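Plitusico: a data card for a collection of regional board game rules

Version 2, released June 11, 2018

What this is

Plitusico is a text collection of 300 rulebooks, rule sheets and handwritten house rules for family board games, plus 3000 questions that people asked while trying to play them. Every question is tied to the passage that answers it, or to a note saying that no passage does. The second kind is more common than we had hoped when we started.

The collection was put together by Junhao Lei, Qiuyue Xie and Hongmei Liao, with Sihan Dai doing the second round of labels and Huiling Deng chasing permissions. It lives in plain text files and can be read with anything that opens a plain text file.

Why it exists

Rulebooks are short documents with a real job to do, written by people who already know how to play. They define "turn" on page one and then use it to mean two other things by page four. They refer to "the remaining cards" before any cards have been dealt. We thought this made them a good test bed for work on question answering, contradiction finding and plain-language editing, and Junhao had a cupboard full of them.

The first version covered only printed rules. Readers wrote in to say that the rules people play by are mostly on the back of an envelope in the box lid, and they were right, so version 2 adds those.

What's in the folder

rules/ holds one file per rulebook. File names follow the pattern game_edition_source.txt. Where we couldn't work out the edition, the middle part says unknown.

questions/ holds the questions, one per line, with tabs between the fields. Please don't open these in a spreadsheet program and save them again. Hongmei did this once and a scoring table turned into a list of dates.

notes/ holds the labelers' comments. They were not written for publication and the tone varies.

LICENSES.txt lists who gave permission for what. Read it before you reprint anything.

Fields in the question files

id: a number. Numbers are never reused, so there are gaps where questions were withdrawn.

game: the short name, matching the file in rules/.

question: the text as the person wrote it, spelling included.

span_start and span_end: character positions in the rule file. Both are -1 when the rules don't answer the question.

status: one of answered, unanswered, contradicted or argued. The last one is explained further down, and we recommend reading that part before writing to us about it.

phase: setup, play, scoring or end. Questions about what to do when someone has gone to get a snack are filed under play.

A sample record

id: 1187
game: demari
question: if you land on the ferry and its already full do you wait or go back
span_start: -1
span_end: -1
status: unanswered
phase: play

Demari is a river trading game and the ferry appears in its rules as a thing you may board. Getting turned away from it is never discussed. There are 14 questions about the ferry in the collection, which is more than any other single square has managed to attract.

How the rules were collected

Printed rules came from small publishers who agreed to share them, and from private owners of games whose publishers had closed. Kemance, the largest of the printed sources, sent us clean text files with the page breaks marked, and we remain grateful. Everything else was typed by hand. Automatic text recognition was tried on the older sheets and gave us a game for two to B players.

House rules were sent in by families and clubs through a form. We asked for the rules exactly as written down. Some people sent the rules as they remembered them, along with a paragraph on which cousin disputes them. We kept the rules and moved the cousin to notes/ with the name removed.

Diagrams are not included. Where a rulebook leans on a drawing ("place the pieces as shown"), the typed file has the line DIAGRAM MISSING at that spot. Questions that can only be answered from the drawing are marked unanswered, which is unfair to the rulebook but fair to anyone working with the text. 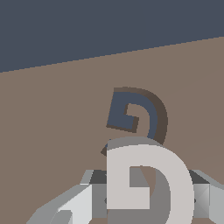

How the questions were collected

We ran open play evenings during March and asked people to write down every question at the moment it came up, before anyone reached for the rules. Each table had a pad and a pencil. We didn't help. This was harder on the organizers than on the players, particularly at the table where Jibrin was being played with the scoring track upside down.

Questions were typed the next day by somebody who hadn't been at that table. Names, phone numbers and remarks about other players were taken out. Duplicates within a table were merged, but duplicates across tables were kept, since several groups getting stuck in the same place is useful to know.

Labeling

Each question was labeled twice, by two people working apart. If they agreed, the label stood. If they disagreed, they talked it over, and if they still disagreed after that, the status became argued and both spans were stored, the second in notes/.

We considered forcing a decision on these. Sihan made the case that a rule two careful readers can't agree on is a fact about the rule, and that throwing the fact away to get a tidy column would be a shame. Qiuyue made the case that the column would be tidy. Sihan won, although the matter does come up from time to time.

The contradicted status means that two passages in the same rulebook give different answers. The span fields point to the earlier passage. We don't claim it is the better one.

Known problems

The games are mostly of the family kind. There are few wargames and no role-playing books, whose rules run longer than everything else here put together.

Children's questions are underrepresented. They asked plenty, but somebody older usually answered out loud before the pencil was found.

Trick-taking card games use "lead," "follow" and "trump" without defining them, and our labelers, who grew up with those words, marked several questions answered that a newcomer would call unanswered. Huiling caught the worst of these. She is sure that others remain.

The game called Jibrin exists in two editions with the same cover. The rules differ on whether you may trade after rolling. Questions from the open evenings are matched to the second edition because that was the box on the table, but the house rules people sent in could refer to either.

One file in rules/ ends in the middle of the scoring section. So does the original.

Uses we had in mind

Question answering over short, badly organized texts. Finding contradictions inside one document. Testing rewritten rules on readers to see if the questions go away. Teaching technical writing, where a page of real confusion does more good than a page of advice.

Uses we'd rather you didn't

Please don't use the collection to settle a bet. We get mail.

Please don't publish complete rulebooks from it as your own. Several publishers agreed to take part on the understanding that the text would be used for study, and they do look.

Changes from version 1

House rules added, with their own source tag.

The status value maybe is gone. It had come to mean "I was tired," and all of those questions were labeled again.

Character positions are now counted from zero everywhere. In version 1 they were counted from zero in the printed rules and from one in the hand-typed ones, a decision no member of the team admits to.

Line endings made the same across all files.

The Demari rules were retyped from a cleaner copy. The ferry is still not explained.

Corrections

If you find a wrong span or a typing error, send the question id, the game name and the text you think is right. Send one correction per message if you can. Corrections go into the next release and the sender is thanked in LICENSES.txt unless they ask us not to.

If you wrote one of these games and would like to tell us what you meant, we would be delighted to hear it. We'll add your answer to notes/, with your permission. The rule file itself stays as printed, because that is what people had in front of them when they asked.

Citing

Lei, Xie, Liao, Dai and Deng, Plitusico: Rules and the Questions They Leave Behind, version 2. Please include the version number, as the question ids match between releases but the spans don't.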